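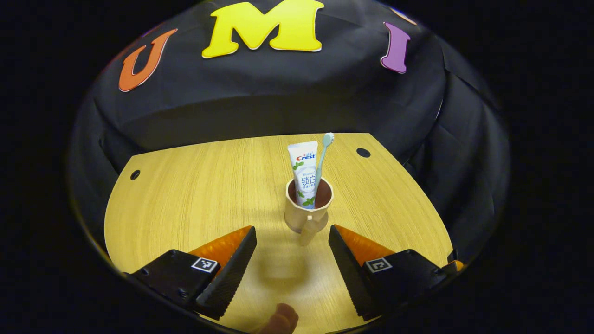 Kanokwan Kaewkla wrote to us that the Multton reader had got her through more novels in a winter than she'd managed in the three years before, and that we were being stingy with it. She may well be right about the novels. We still have doubts about the reader.

Multton 2 e-reader, sold by Girkura
Stock: in the Mallside store and by mail
Storage: room for 2,000 books, the maker says
Weight: 336 grams with the cover on
Battery: "weeks" (see below)
In the box: reader, gray cover, charging cable, no plug

Let's start with the 2,000 books. Most of us read a book or two a month, so the number doesn't mean much, and it was worked out with plain text novels. Load a cookbook or anything with maps and it drops fast. I put on 100 titles from my own shelf, a good many of them with drawings, and the storage bar was already past a third.

The screen is good. I'll give it that. Print is sharp, the margins can be set wide or narrow, and it reads fine next to a window. Page turns are a touch slow, with a gray flicker every few pages that you either stop seeing or don't. I didn't. In a long war novel with a family tree in the front, flipping back to check who was whose cousin took so many taps that I got out the paperback.

Battery life is given as "weeks," which is a word and not a number. The small print says half an hour of reading a day with the light off. Who reads a good thriller for half an hour a day? With the light halfway up and an evening's reading each night, ours wanted charging on the ninth day. That's decent, so why not print it?

The cover costs extra if you want any color besides gray. It closes with a magnet that held well on a table and less well in a bag.

Compared with the older Uchida we also carry, the Multton has a better light and a worse dictionary. Look up any word with an ending on it and there's a fair chance you get nothing. The Uchida is heavier and has real buttons on the side, and if you read in bed with one hand I'd try that one first.

Returns are taken if the seal on the cable bag is unbroken. Books bought through the reader can't be returned.

Comments (4)

Dellwood: The flicker can be set to once a chapter. Settings, Page, Refresh. You should have looked.

Reply from the shop: We looked. Then you get faint leftovers of the last page behind the print.

patty_o: Does it read library loans?

Reply from the shop: Yes, but you need a computer to put them on.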